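Sat 5 September

Back on the Flisska login mess this morning (tea first, obviously). I'd switched our shared Clellden account off for the summer and now it wants a code sent to a phone number we gave up last November. Lovely!
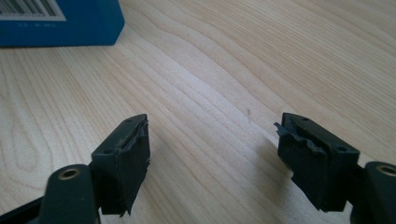

*Green fingers, brass bushing, bench.*

Tried the recovery form 3 times. It only takes the old email address, so I dug that out of the Dravero mailbox, and the link in the message dies after 15 minutes – make the tea before you ask for it, not after.

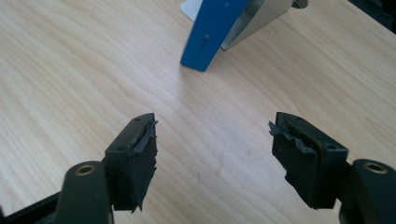 Clellden Workshop, Accounts & Web Team

Got in on the second link! Posts all there, but 14 page followers are missing and the Ma group has us down as a guest. I've asked to be put back as admin and changed the password (it's in the usual book, please don't stick it on the monitor).
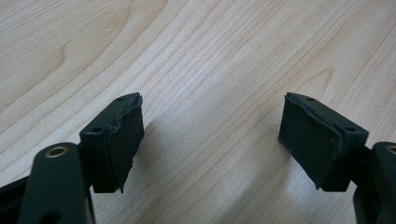

*Pads open over the table, left one torn along the top.*

Still to do: add 2 backup emails, print the spare codes, and take the old number off everything else.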